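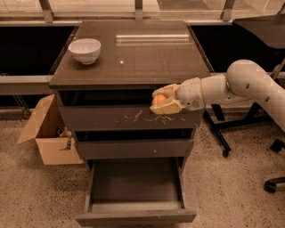
Keeping the drawer cell in order: Mererid Parry on the Sang arm

Mererid Parry looks after the drawer cell at Omness, in Hultumthorpe. The cell consists of one Sang arm, a three-drawer cabinet and whatever household objects are on the current list. The arm opens a drawer, puts something in, takes something out, closes the drawer. Parry's job is to see that it does this in the same way in the afternoon as it did in the morning. We spoke in January, mostly about fingers, cables and the floor.

I asked her to start with what she checks first when she comes in.

"The pads," she said. "Before power. I pinch each finger pad and pull it sideways. If it creeps on its backing, it comes off. A pad that has started to lift at one corner will still pick up a heavy object perfectly well, and then it will drop something round halfway to the drawer. Flat things hide a bad pad. Fruit doesn't."

Pads are changed every 1,000 grips, or sooner if they fail the pull. The count is kept by Flimow, the cell software, and Parry does not reset it until the new pads have passed a grip test. The test is a plain one. The gripper closes on a spring gauge, the reading has to settle at 40 newtons and stay there, and the fingers have to meet it evenly. If one side leads, she loosens the finger screws, closes the gripper on a parallel block and tightens them again with the block still in place.

"People tighten them open, with nothing between the fingers. Then you have two fingers that are each straight to the wrist and not straight to each other."

She cleans the pads with a damp lint-free cloth and nothing else. Alcohol was used at first. It left the surface hard and slightly shiny, and grip on smooth objects fell off over a few weeks. The loss was gradual enough that the force setting had been raised twice before anybody looked at the cloth.

The next item is the home position. The arm has its own reference marks, but Parry does not rely on them for the cabinet. After start-up it is sent to a touch point at the front edge of the cabinet top, approached slowly, and the contact position is compared with the stored one. The permitted difference is 2 mm. Beyond that, Flimow will not load a drawer program.

I wondered whether a cabinet could move that much on its own.

"Easily. It's being pulled forward by its own drawers all day. Each pull is small, and you wouldn't notice it. We had it walking towards the arm, a little on every opening, and the arm would then grasp the drawer front too deep and push the whole thing back again. For a while the two errors nearly cancelled, so the log looked fine."

Emlyn Yorath, who maintains the Flimow side, found that one. He had plotted the motor current during the pull and saw a second, smaller peak after the drawer should already have been running freely. The peak was the cabinet sliding. Thin rubber sheet was put under the base, and the pull was split into two stages: a short, slow start to break the drawer loose, then the longer travel at normal speed.

"He wanted to bolt it down," Parry said. "I didn't want holes in that floor, and I didn't want it fixed either. If the fingers catch a drawer edge I would like the cabinet to give before the wrist does. A wrist is a long wait."

The drawers themselves get more attention than I had expected. The runners are wiped and lightly greased once a month. Parry pulls each drawer by hand with a luggage scale hooked over the front and writes the figure in the log. What matters to her is the change from the previous month. A drawer that has become easier is treated as a fault in the same way as one that has become stiffer, as it usually means the end stop is worn, and the arm may then pull the drawer off its runners.

The top drawer is the awkward one. It has to be open far enough for the fingers and the object together, with the underside of the cabinet top close above them. "You are lowering into a slot. If the drawer has stopped short, the object goes in and the knuckle touches the top. So the program measures how far the drawer came before it goes to fetch anything. If it came up short it pulls again, once. If it's short a second time it stops and I go and look."

And the marks on drawer fronts?

"Every one is a lesson for somebody. I log them. A new scratch gets a date and a position, and if there are several in one place we go back through the approach path. Old ones I leave alone. We did repaint a front on the previous cabinet and the contact test became less reliable for a fortnight, so I've stopped tidying."

The cable run through the arm is the part she would change if she could. The gripper lead passes the wrist and is held there by a band. Tight bands damage the lead at full rotation, and loose ones let it form a loop that can catch on a drawer corner. Her rule is that the band should turn under a fingertip with light pressure. She turns the wrist by hand through its whole range after fitting one, with the power off, and watches the lead at both ends of travel. Twice a year the gripper comes off and the connector is inspected for bent pins. The full job, including the grip test and the touch point, takes 36 minutes if the screws come out cleanly.

Screws do not always come out cleanly. The small ones at the finger mounts go into a soft alloy, and Parry has banned the powered driver from them. She uses a torque screwdriver and a low-strength threadlocker, one drop, and throws the screw away after each removal. "They cost pennies. The mount doesn't."

I asked what tends to go wrong for people setting up a similar cell for the first time.

"Castors," she said, at once. "Chairs, stands, anything on wheels near the base. Somebody nudges a stand, it touches the cabinet, the cabinet turns slightly. It's still where it was, as far as the front edge can tell you, and it has rotated. One touch point won't show you that. We now take two, left and right, and compare them."

The second touch point was Yorath's addition, and it lengthened the start-up check enough for there to be complaints. Parry's answer was to let Flimow skip it after a short break, provided no fault had been raised and the cell gate had stayed shut. After lunch it is always done in full.

Light is the other matter. The cabinet top is glossy, and reflections on it shift with the ceiling lights and the windows. The camera settings are locked, the exposure is checked against a printed grey card every morning, and a failed check means cleaning the lens before touching any setting. In winter the card is read again at three in the afternoon.

Spares are kept in the cell's own cupboard: pads for up to six changes, two gripper leads, a bag of finger screws and one complete finger set, already shimmed and labelled. There is no spare wrist. Parry has asked for one and expects to hear after the spring budget. Until then, the speed limit on the second stage of the pull stays where it is.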